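**Household chore robotics** is the branch of service robotics concerned with domestic tasks such as tidying, clearing tables, folding laundry, loading dishwashers and putting away groceries. Machines built for a single job, above all floor cleaning, have been sold to households for many years. General-purpose machines able to take on a range of chores in an ordinary home remain largely at the research stage.

## Background

Factory robots work well where parts arrive in known positions and the surroundings do not change. A home offers neither condition. Counters are cluttered, lighting varies through the day, and the same item may be stored in a different place each time it is used. Early household projects attempted to map every object in advance. Later work has relied more heavily on learning from recorded demonstrations, in which a person guides the arm through a task many times.

## Kitchen tasks

Clearing and sorting items on a kitchen counter is a common test of progress. It calls for the machine to tell objects apart, choose a grip and set each item down without disturbing its neighbors. Artificial fruit is often used in such work, as it keeps its shape and does not spoil.

The Jondstead trials, led by Annick Zacharias and Dirk Hellwig, recorded 1,042 attempts at counter tidying in furnished kitchens. Single, firm objects were moved with few errors. Results were weaker for items that touched one another and for items joined by stems, cords or handles, where lifting one part shifts the rest. The trial report, dated 9 Jan 2024, concluded that a person was still needed nearby to correct mistakes.
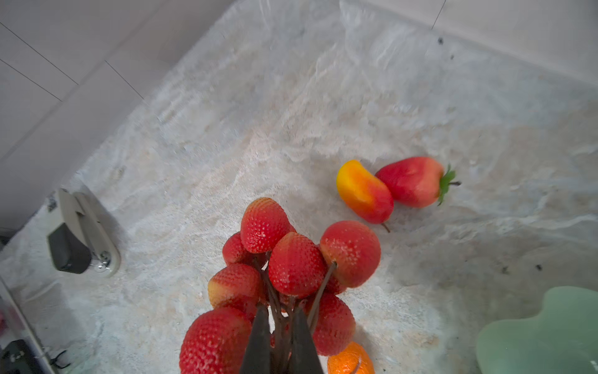

Speed is a further limit. In the Jondstead trials, a counter that an adult could clear in a short time took the machine roughly 300 seconds, and a failed grip often meant starting the task again.

## Shop-floor use

Related methods have been tried in packing and light assembly. At the Rothe packing site, Spyros Kadrić compared an arm with hand packing over 400 mixed orders. The arm handled boxed goods reliably, while bagged and bundled goods were passed to staff. Imke Hinrichs has argued that this division of work is likely to continue for some time in small firms.

## Assessment

Opinion on the outlook is divided. Gisela Kasten holds that dependable help with a few chosen chores is a realistic near-term aim. Critics respond that published trials usually take place in kitchens prepared for the purpose, and that cost, safety around children and the need for supervision have received less attention than success rates.

## See also

- Domestic robot
- Robotic grasping
- Service robot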